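Ticket: Two-Arm Cell, Plastic Bag Task, Repeated Pick Failures
Filed under: Support Log / Household Handling
Reading time: 5 min

Status: Closed with limitations. Priority: Medium. Site: Moffat evaluation room. Software: Duvelari task runner.

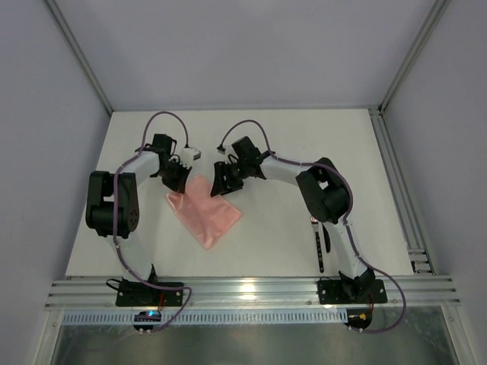 Summary of request. The Moffat site asked for support on Monday at 9:40 a.m. after the bag handling task failed to reach the acceptance level set for the November review. The task requires the two arms to pick up a soft plastic bag from the work surface, spread it, fold it in half and set it down. The same cell had passed its tests with dish towels and with small cardboard boxes. The site wished to know whether the fault lay in the equipment, in the software, or in the task as written.

Acceptance level. The review calls for 26 completed folds in a row without an operator stepping in. The longest run recorded by the site before this ticket was opened was 3.

Reported symptoms

- The left gripper closes on the edge of the bag and comes up with nothing in its jaws.
- On some attempts both grippers hold the bag, but the film slips out of one side when the arms move apart.
- The task runner reports a successful grasp when no material is held.
- Failures are more frequent in the afternoon than in the morning.

Entry 1, Monday, 10:15 a.m. Support requested the attempt log. The site supplied records for 535 attempts. Failed first grasps made up the largest group. Slips during spreading came second. A small number of attempts ended in a stop caused by the two grippers coming too close to each other. No motor faults or communication errors were recorded.

Entry 2, 11:05 a.m. The site was instructed to repeat the home position check on both arms. Both returned to within the permitted limit. Mounting bolts were checked and found tight. Cable slack was checked through the full range of motion, and no pulling was observed. Mechanical causes were set aside at this point.

Entry 3, 11:50 a.m. Support reviewed the grasp confirmation setting. The task runner decides that an object is held by comparing the final jaw opening with a stored value. The stored value had been carried over from the dish towel task. A single layer of bag film is far thinner than a towel, and the setting could not tell the film from a fully closed jaw. The value was lowered. False reports of a successful grasp decreased, but the new value sits close to the limit of what the jaw position reading can resolve. The site was advised that this setting will remain sensitive to wear.

Entry 4, 1:30 p.m. Support examined the recorded camera views from failed attempts. The bag surface is shiny, and bright reflections were being treated as edges by the detection step. The software then directed the gripper to a crease in the middle of the bag or to a point beside it. The site confirmed that sunlight reaches the room after lunch, which accounts for the afternoon pattern. The window blind was lowered and the overhead light was set to half. Edge detection improved on the next set of attempts.

Entry 5, 2:20 p.m. The site asked whether the bag could be laid out flat before each attempt. Support replied that this would raise the completion figure but would alter the task. A person who wants a bag put away does not smooth it out first, and the review is intended to show whether the cell can take over the chore as it is found in a home or stockroom. The request was withdrawn. Bags are to be dropped onto the surface by hand from a low height and left as they land.

Entry 6, 3:10 p.m. Rubber pads supplied by Wika were fitted to the jaws in place of the standard ones. Grip on the film improved. On several attempts the bag then clung to the pad after the jaws opened and was carried away from the table. A short sideways motion was added to the release step. This corrected most cases and added time to each cycle.

Entry 7, 4:25 p.m. The spreading motion was slowed and the minimum distance between grippers was increased. Slips became less frequent. The longest run rose to 11 folds without assistance. The twelfth attempt failed when the bag landed folded under itself and the arms picked up both layers together. The present software has no step that separates layers.

Findings

1. The equipment is in working order. No parts are to be returned.
2. Two settings were unsuitable for thin film and have been corrected.
3. Lighting must be controlled for shiny materials. The site has added this to its daily start sheet.
4. The acceptance level for the November review is not met, and support does not expect further adjustment of settings to meet it.

Position on the general question. The site asked support to state whether the cell may be described as able to do household chores. Support recommends against that wording. The cell handles towels and boxes at a steady rate under supervision. Thin, slippery items that change shape when touched remain unreliable, and an adult completes the same fold in a few seconds with no preparation of the room. Support would accept the phrase "assisted handling of selected items."

Follow-up. Zarelel has offered a training set of 2,000 recorded bag folds made by operators guiding the arms. The site will decide whether to purchase it once the review is over. A new ticket should be opened if the set is installed. Please attach the attempt log and state which jaw pads are fitted.

Resolution code: Closed, known limitation.

Comments (3)

stockroom_b: We had the same false grasp reports with produce bags. Lowering the jaw value helped for two weeks and then the pads wore down and we had to do it again. Check it on a schedule.

Hallett Row: Was a matte bag tried? Ours go much better, although I accept that customers do not bring matte bags.

linecell4: Please post the release motion settings from Entry 6. Our arm has been carrying the bag back to its home position since spring.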